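Subject: Re: [rukville-swap] Washing dishcloths and cotton rugs by hand
Date: May 27, 2024

On Monday morning a member wrote:

> I've got a cotton rug from the Kultia market and I'm scared to put
> it in the machine. The tag says cold only. The red bled a little when
> I dabbed it with a wet cloth. Has anyone on this list washed one in
> the tub and lived to tell about it? Also, how long does it take to dry?
> I only have the balcony.

Yes, me! I have two of those rugs, the striped kind, and I've been washing them in the tub since we moved to Baloyi Street. The red one bled the first two times and then pretty much quit, so don't panic over a little pink water.

I fill the tub with cold water just high enough to cover the rug, then add 50 grams of plain soap flakes, dissolved in a jug of warm water first (they clump up something awful if you skip that part). Push it down, walk on it if your knees are up to it, and drain. Then rinse until the water runs clear, which for me was four times with the red one and two with the blue.

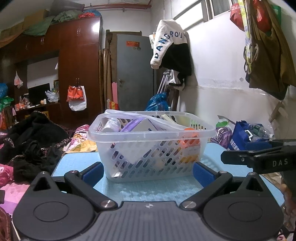
Don't wring it! I did that my first December here and the fringe on one end has been wavy ever since. Roll it up in old towels and kneel on the roll, then hang it over two lines if you can manage it, so the weight is spread out. One line left a crease across the middle of mine that took weeks to lie flat.

As for drying, mine needed two full days on the balcony in spring, and that was with wind. I flip it at night before bed. In winter I wouldn't even try, the thing just sits there and starts to smell like a pond.

Somebody asked last month about the Grumuvetti soap. I did buy it, the 300 gram box, and it's fine for dishcloths, but I didn't like it on the rugs. Took forever to rinse out. The 700 gram bag of flakes from the hardware store is cheaper and I'm still on the same bag. 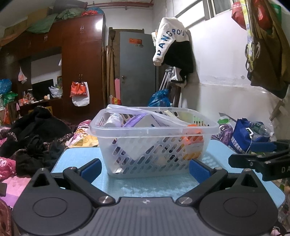 The basket with the folding handle, on the blue table.

Oh, and on dishcloths, I boil the white ones in the big pot with a spoonful of washing soda and leave the colored ones out of it. Ten minutes is plenty.

If you want to borrow my second drying line, write me off list. It's the kind that clips to a railing, and I won't need it until the weekend after next.

--
To unsubscribe from rukville-swap, send a blank message with "leave" in the subject line.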